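Ludell Manipulation Software: Progress Report to Rudach
Reporting period ending Wed 18 February

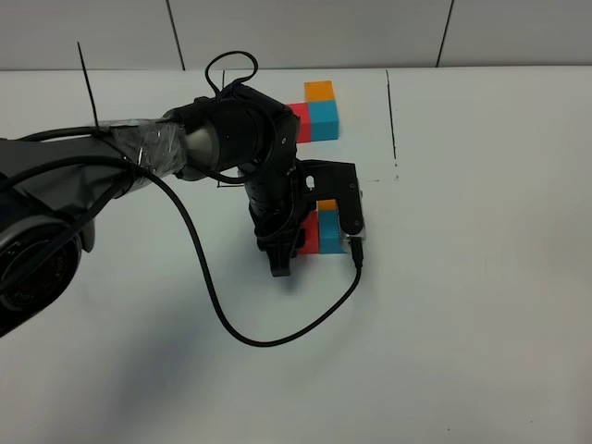
Work in this period covered the structure-copying task, in which the planner receives a reference structure and must reproduce it elsewhere on the table. The perception module was rewritten to treat each structure as a graph of block faces and contacts, replacing the earlier list of block centers. The three-block case is the current baseline: red beside blue, with orange on top of the blue, and the same arrangement for the reference and the copy. With the arm extended between the two groups, the elbow hides part of the far red block and the wrist bracket hides part of the near group, so the state estimator can no longer depend on an unobstructed side view. It now fuses the fixed view with the wrist view and holds the last confirmed pose of any block whose visible area drops below the threshold.

Perception

The training set was extended to 3,685 labeled views, of which 2,246 include partial occlusion by the arm. Labels were checked against the Skorkirent annotation rules. Two classes of error remain. The first is a swap between the two red blocks when both are occluded in consecutive updates. The second is a height error on the top block when its lower edge falls in the shadow of the wrist. A fix for the first is in review. The second is open.

Planning

The task planner now orders placements by support relation. A block is not released onto another until the lower one has been confirmed in place by the estimator. Replanning after a failed confirmation is limited to 700 ms, after which the arm retracts to a clear pose and requests a new observation. The limit was set in January and has not been changed.

Motion planning still uses a fixed keep-out volume around the reference structure. The volume is larger than necessary and rules out some short approach paths when the two structures are close together. A version computed from the estimated block poses runs in simulation only.

Control and tooling

The velocity limit near contact was moved from the controller source into the task configuration file. Control logs and image streams now share one clock, and the Berge replay tool can step through both together. Log files from before the change need conversion; the script is in the repository, but its handling of truncated files is incomplete.

Next period

1. Merge the identity fix for occluded blocks of the same color.
2. Move the computed keep-out volume from simulation to the arm.
3. Run the baseline for 30 consecutive trials with no operator input and report all failures by cause.
4. Begin four-block structures once item 3 is complete.

No change to the budget is requested. Delivery of the planner interface document to Rudach remains as scheduled.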